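4.2 What people keep within reach of the laptop

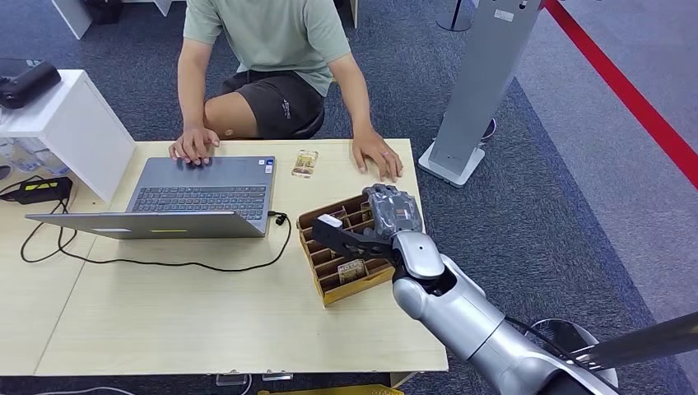 Figure 3. A desk in use, with an open laptop, its power cable, a small wrapped packet and a divided cardboard tray.

When we first drew up the plan for the desk study, we thought of the laptop as the main thing and of everything else as a kind of scatter around it. Our participants in Grarusville were quick to put us right on that. Asked to talk us through their desks, most of them started with the small things (the snack, the charger, the little box that came from somewhere and stayed) and only got to the computer when we brought it up ourselves. We collected 145 written accounts of this sort, along with a good many hours of conversation, and we are still grateful for how patiently people answered what must have seemed like very ordinary questions about very ordinary furniture.

The desk in Figure 3 has a good deal in common with the ones people told us about. The wrapped packet lies on the bare desktop just past the keyboard, close to the hand, while a similar one sits in a compartment of the cardboard tray toward the front of the desk. In the accounts from Grarusville this split came up again and again, and we came to think of it as the difference between "next" and "later." Something put down beside the keyboard is going to be dealt with soon, or at least its owner would like to think so. Something dropped into a tray has been given a place to wait, and it may wait there for weeks without bothering anyone. One participant told us, very cheerfully, that her tray was where good intentions went to sit down for a while, and several others said much the same in plainer words.

Cardboard trays deserve a little more attention than they usually get. The earlier survey at Domport, which took in 940 desks, grouped every kind of organizer together, whether it had been bought for the purpose or saved from a package. We kept them apart in our own coding, and we are glad we did, for people speak about them quite differently. A bought organizer tends to come with a plan, with pens here and clips there, and people feel a bit guilty when the plan slips. A plain divided tray asks for much less. Its owners put in whatever fits and leave the other compartments alone until something turns up that wants one.

Then there is the cable, which nearly everyone mentioned and hardly anyone liked. A power cable that loops across the desk in a wide curve, as it does in Figure 3, takes up more of the surface than its thickness would suggest, and our participants often described working around the loop, keeping cups and papers on the far side of it. Rowbotham's term for this is "soft fencing," and we have borrowed it gladly. We return to cables in Section 4.3, where the longer interviews from the Gruseo offices let us follow the same desks from January into the spring.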